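Brisero Two-Arm Workstation – Planning and Purchase Information

Equipment Services, Arango Institute of Applied Technology
Page revised December 18, 2018

The Brisero workstation is offered to departments and partner laboratories that require two coordinated arms with five-finger hands for work on soft, thin or easily torn materials. It is supplied by Skavard and supported on site by Equipment Services. Orders placed through the Institute are covered by the existing service agreement.

What is included

The base order consists of two arms, two hands, the control cabinet, an emergency stop unit and one set of replacement fingertip covers. The work table is not included. Departments may use a table already in their possession, provided that it is level, fixed to the floor and finished in a matte surface. Glossy tabletops interfere with the head camera and will be refused at the site inspection.

Departments should decide early which tasks the workstation will perform, as this determines the choice of hand. The standard hand is adequate for boxes, bottles and rigid parts. Sheet goods, films and cosmetic products call for the fine-pinch hand, in which the thumb and index finger close on a single layer of material.
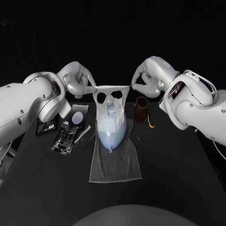

The fine-pinch hand adds $2,309 per pair to the base order and must be requested at the time of purchase. Later conversion is possible, but the arms must be returned to Skavard for recalibration and will be unavailable for 20 working days.

Recurring costs

Applicants frequently leave consumables out of the first-year budget. Fingertip covers are charged at $31 per set. Test materials, towels, stand-in forms and single-use products are the responsibility of the department and should appear on a separate line of the request. The annual inspection is billed at $630 and falls in July for all units, regardless of the date of installation.

Space and power

A clear zone must be kept on both sides of the table – the elbows travel well outward when the hands meet at the center. A dedicated circuit is required. Cable routing is reviewed by Hernán Bermúdez before power is connected.

Requests and approvals

Purchase requests are submitted to Maribel Correa, Equipment Services, with the signature of the department head. Technical questions concerning hand selection may be addressed to Aníbal Prata. Units already in storage under the Multard program are assigned separately and are not available for purchase through this page.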